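From: Behrouz Esfahani
To: Vivthorpe Allotments and Kitchen list
Date: October 30, 2025
Subject: Re: Re: used cooking oil, the tank, and what goes in the skip

Sorry all, typing this between two other things so forgive the state of it. Three of you asked more or less the same question so answering on list.

On 27 October the Mousavi household wrote:

> Hi Behrouz, can you clear something up please. We were told at the
> autumn lunch that all the old fryer oil goes in the blue tank behind
> the hall and Cotier come and take it. Then somebody else said no,
> only oil from the hall kitchen, not from home. We have three big
> bottles under the sink from the summer and would like to be rid of
> them. Also is it true we get money for it? And what about the
> stuff that has gone solid, is that allowed or not?
>
> Second thing, the lid on the tank was up when we went past and it
> had been raining. Didn't know if we should shut it so we did. Hope
> that was right.

Yes, right to shut it. Please everybody shut it. Rain in the tank is the main reason we got marked down last time. Cotier test for water and if there's too much they charge us to take it away instead of paying us.

Home oil – yes, you can bring it. The "hall only" rule was the old contract with Zata and that ended in spring. I thought I'd sent this round, looks like I only sent it to the kitchen rota, my fault.

So, by type, quickest way I can put it:

1. Liquid vegetable oil, used. Sunflower, rapeseed, corn, all fine mixed together. Let it go cold, strain the bits out through a sieve or old tights, pour it in the tank. Take your empty bottle home with you or put it in the plastics bin by the gate, NOT next to the tank. I've been picking them up off the gravel.

2. Unused oil that's past its date. Same tank, no need to strain. If it's sealed and still in date don't tip it, the hall kitchen will have it. Check the label. Standard bottle with a screw cap is what we can use, decanted stuff in jam jars we can't.
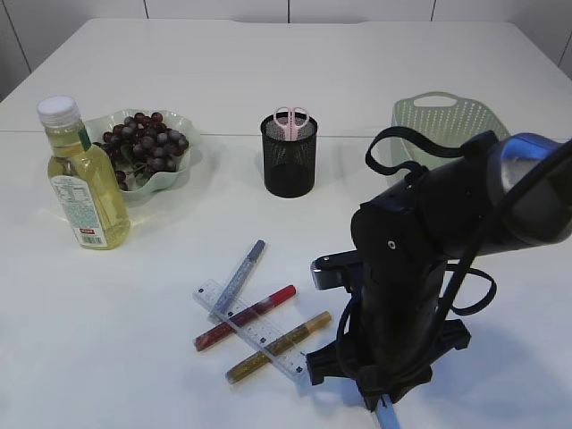
3. Solid fat. Lard, dripping, butter, coconut, the white stuff out of the roasting tin. Not in the tank. It sets in the pipe and then I have to spend a morning out there with a kettle. Scrape it into your own food waste caddy at home, council takes it.

4. Engine oil, chainsaw oil, anything from the shed. Absolutely not. One cupful and the entire load is refused. This goes to the household recycling centre, they have a seperate tank for it by the batteries.

5. Oil from tins of fish, jars of tomatoes etc. Small amounts, wipe it out with kitchen paper and put that in the caddy. Not worth the walk.

Money. The last collection came to 161 litres, and that paid for the new hose on the bottom plots and a bit over. It goes to the site and not to whoever brought the oil, sorry Mousavis. The tank holds 2,000 so we are nowhere near filling it, Cotier come on a fixed date whatever's in there. More oil, same visit, more money. So do bring it.

Where to leave it if the gate's locked. Don't leave it at the gate. A fox or a football had a bottle over in the summer and the path was like an ice rink for a week. If the gate's locked take it home and try again, or if you're in the hall anyway wipe a space on the white table in the back room and put it there with your name on. Table needs wiping after too. Oil rings on it every time I go in.

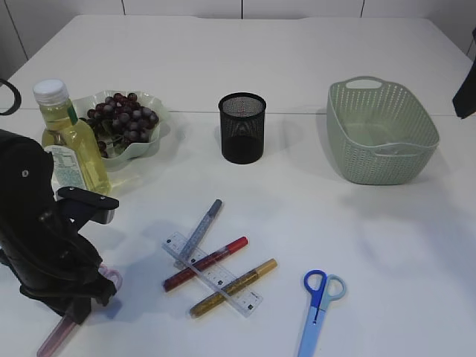

Back room table, panelled end

Sinks. Please please do not put any of it down the sinks, in the hall or at home. Hot water and washing up liquid doesn't get rid of it, just moves it further along. We had the drain man out 2 times over the summer and he wasn't cheap.

A few have asked about making candles or soap with it. Go ahead if you want, take what you need before it goes in the tank, not after. Nothing comes back out. I won't be answering questions on soap, I know nothing about soap.

Bird feeders – no. Used cooking oil is bad for them, gets on the feathers. Plain lard or suet only and no salt.

Compost heaps – also no, before anyone asks. A smear on a bit of kitchen paper is alright, a panful brings rats and we have had enough of that on the top plots.

Still to sort: the sign on the tank says Zata with the old phone number, please ignore it. I'll get a new one done when I find out how big the bracket is. If anyone has a tape measure and is passing could you measure it and mail me, width and height. And the sieve has gone from the hook again. Metal one with a green handle. If it's in your shed could it come back please.

Next pick up is middle of November, will post when Cotier confirm.

Behrouz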